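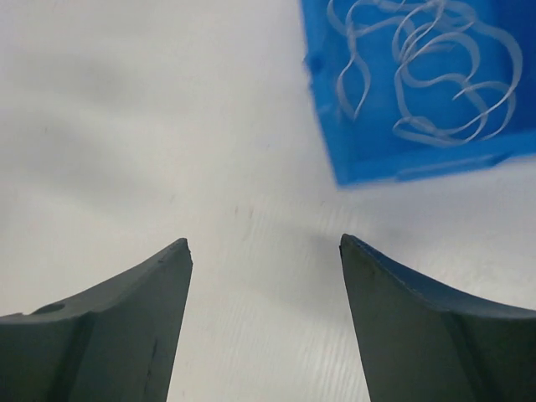 Afonso Sampaio wrote to tell me that I would regret a white table within the month, and that anyone who eats curry should buy a brown one. His email came after I mentioned in January that I was looking for something to replace the old pine one in the back room. I've had the white one long enough now to answer him properly, so this post is about the table.

It is a Troma, bought second-hand from Semaan in Nokthorpe. Semaan mostly sells office clearance, desks and filing cabinets and those grey chairs with the arms, but there is a row along the back wall where the tables go. I had driven to Istwood first, to a place that advertised dining tables, and everything there was either round or had a glass top. I didn't want glass. You spend your life wiping it and your plates make a noise when you put them down.

The Troma has a white laminate top with a slight gloss to it. From a normal sitting position it looks plain white. Get your face down near it and there are very fine lines running along it, and a bit of texture between them. I hadn't noticed them in the shop. I noticed them the first evening when I was wiping it down and trying to work out whether I was looking at a smear. I went over the same patch with a clean cloth, then with washing-up liquid, then with a dry tea towel, before I accepted that the lines are part of the surface.

There is a sticker on the underside with 2124 on it, which I took to be the colour. I asked at Semaan and the man there thought it was more likely the number of the office order it came from. If anyone knows, I would like to find out, as I would quite like a matching shelf.

Now the staining, which was Afonso's point.

Tea is no trouble. A ring from the bottom of a mug wipes off with a damp cloth the next morning, and I have left them overnight more often than I meant to. Coffee is the same. Red wine I have only tested once, by accident, and it came off with nothing more than kitchen roll.

Turmeric is the one he was thinking of and he is partly right. I spilt some dal near the window end and didn't see it until after the washing-up. Most of it lifted but there was a yellow patch left, faint, with a clear edge to it. I tried washing-up liquid, which did nothing. I tried bicarbonate of soda made into a paste, left on while I had a bath, and that took the edge off it. After that I gave up and left it alone. The sun comes through that window most of the day and over the next couple of weeks the patch faded until I couldn't find it. I have read since that turmeric does this in daylight. I would still put a mat down for dal.

Biro comes off with a bit of surgical spirit on cotton wool. So does whatever they print on the outside of bread bags, which I did not know could come off on a table, but if you put a bread bag down on a wet patch it leaves you a little piece of backwards writing. Pencil comes off with an ordinary rubber. Felt tip I haven't tried and don't plan to.

Crumbs show, of course. So does pepper, and any hair, and the dark fluff that comes off my navy jumper. I find I wipe this table a great deal more than I wiped the pine one. I don't think the pine one was any cleaner. It had a gap down the middle where the boards had moved apart, and when I turned it over to take the legs off, enough came out of that gap to fill a dustpan.

The shine does cause one problem, and that's the light. I had a single bulb hanging low over the middle, and with the pine table it was fine. With the white one you get a glare back up at you if you are trying to read. I raised the flex and put in a softer bulb. In the daytime it goes the other way and the table throws a lot of light up on to the ceiling, so the whole back room is brighter. That room faces a wall and I used to have the lamp on by mid-afternoon all through the winter, so I am pleased about that.

You also see every shadow on it. Anything you put down has a soft grey patch lying next to it, which on the pine just disappeared into the wood. I quite like it. It took some getting used to when I was sewing, as I kept going to brush the shadow of my own hand off the cloth.

Scratches I was more worried about than stains. You can sand a pine table. You can't do anything about laminate once it has gone through. So far I have been careful and there is nothing I would call a scratch, although there are some dull marks at one end that came with it, from a monitor stand I should think. They only show with the light behind them. My rules are that knives stay on the board and anything pottery gets felt pads on the bottom. I bought a sheet of self-adhesive felt and cut it up with kitchen scissors, and it did the fruit bowl, the plant saucers and the heavy lamp with some left over. Unglazed pottery is the worst thing for it. The foot of a plant pot is more or less sandpaper.

Heat is the other one. I don't put pans on it. I do put dinner plates straight from the oven on it, with a mat, and the teapot stands on a cork tile. A friend had a laminate worktop that blistered under a slow cooker and it never went down again, so the slow cooker lives on the hob.

For everyday cleaning I use:

- a microfibre cloth, damp, wrung out hard
- one small drop of washing-up liquid if there is grease
- a dry tea towel straight after

The drying matters more than the washing. If you leave it to dry by itself you get a dull film, at least with the water we have in Nokthorpe, and it shows up along the grain of those fine lines. I stopped using spray polish after two goes. It made the top slippery and the cloth dragged on it the next day. Cream cleaner I haven't used at all, on the grounds that it is gritty.

The table cost me less than the bulb, the felt and the petrol to Istwood put together, if I am being fair about it. It seats four and there is room at one end for the sewing machine to stay out, so I am no longer lifting it in and out of the cupboard every time I want to do a hem. The legs are metal and one was short. There are screw feet on the bottom of each and I wound that one out by 3 turns, then half a turn back, and it has stood level since.

Afonso has offered me his old tablecloth, which is oilcloth with lemons on it. I have said yes to it for when we have curry. I'll need to measure it first, as his table was longer than mine and I would have to cut one end down, and oilcloth frays less than you'd think but the cut edge does curl. If anyone has a good way of finishing it without a hem, leave a comment, and the same goes for the 2124.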